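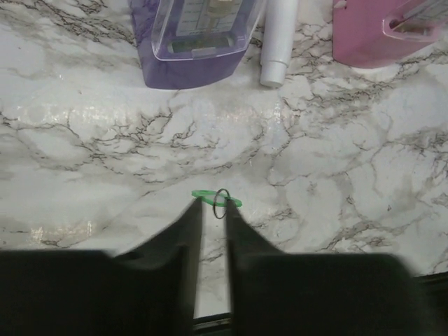
Small things drawer: we are sorting it this month

The shared counter has been collecting odds and ends since January, and the drawer under it no longer closes. Rosine Tanguy has offered to go through the lot, and she would like it done before the new shelves from Plumier go up.

The plan is simple. Anything that holds other things together goes in one box: hair ties, rubber bands, key rings, binder clips, bread bag ties. Anything with a plug or a battery goes in another. Paper goes to Oisín Kinsella, who will look through it for receipts and recycle what is left. We have 14 lidded containers from the old supply closet, so please don't buy more.

If you have a minute between jobs, take a handful out of the drawer, lay it flat on the counter and sort that much. A handful is plenty. Put the rest back and leave the counter clear for the next person.
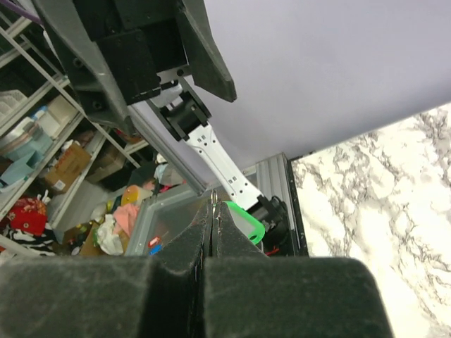

Elastic and rubber pieces need a bit more care than the rest. Old ones dry out and snap, so stretch each one gently and throw away any that crack. Bright colors are easier to keep track of, and a green loop like the one by the white arm is hard to miss next to all that black and gray. Dark rings and washers are the ones that get lost, so drop those straight into a container and put the lid on.

Labels are in the top tray. Write the contents and your initials, and stick the label on the lid where it can be read from above. Whatever is still unclaimed after 20 days goes to the swap table by the back door. Questions to Rosine, who is in most afternoons until 4.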